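Slide 1. Title

Masking and marking out: getting a straight line on site
Session notes, Lapointe finishing day, morning stream

Leave the title up while people sit down. Phones off, handouts at the back. Start at 9.

Slide 2. Scope

Low-tack tape used as a paint edge or as a layout line on floors, walls and benches. Adhesion chemistry is in the handout. Road marking and sprayed line marking are out of scope; refer questions to the afternoon stream.

Slide 3. Surface

Most edge failures start with dust. Vacuum, wipe with a damp cloth, let dry. On fresh paint, wait the full cure time on the tin, which is longer than the recoat time. Ask how many in the room read the recoat time instead.

Paper and cardboard are a separate case. Tape bonds to the top fibres and lifts them on removal. If the paper is only there as a cover, leave the tape on and discard both.

Slide 4. Setting out

Work from a centreline and measure every line back to it. Measuring each line from the one before adds up the error. On the Drekness job the last bay was out by 70 mm for this reason, over 3000 mm of wall. Show the sketch, then the corrected one.

Check square by comparing diagonals. Do it before the second set of lines goes down.

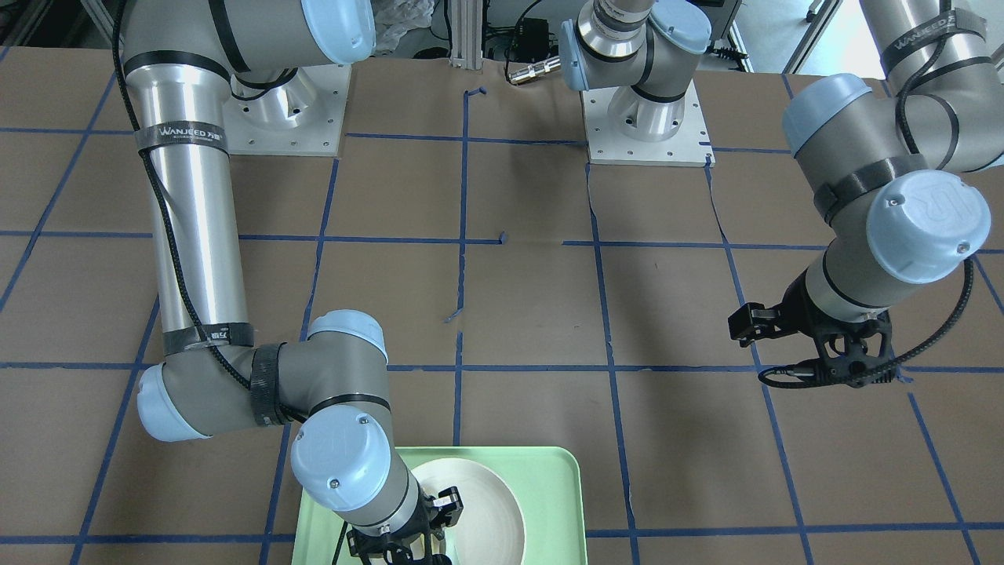
Slide 5. Laying the tape

Anchor one end, pull off a full length, hold it just clear of the surface, sight along it, lower it. Do not stretch it. Stretched tape creeps back and the ends let go overnight. Press down from the middle outward with a plastic blade.

At crossings, cut with a knife against a rule. Tearing by hand leaves a ragged end, and the offcuts stick to whatever is underfoot.

Slide 6. Removal

Pull back on itself at a low angle, slowly, while the paint is still soft. If it has hardened, score the edge first. Residue: warm water, then white spirit if the finish allows it.

Slide 7. Costs

Borkix trial, two grades. The cheaper grade took 195 minutes per room including touch-ups. The better grade took 80. Labour outweighs the price of the roll in both cases. Figures are from the Traker timesheets, one crew, so treat them as a guide.

Slide 8. Questions

Likely ones: outdoor use (needs a UV-rated grade), textured walls (seal the edge with the base colour first), shelf life (store flat, out of the sun). Stop at 9:40 for the changeover.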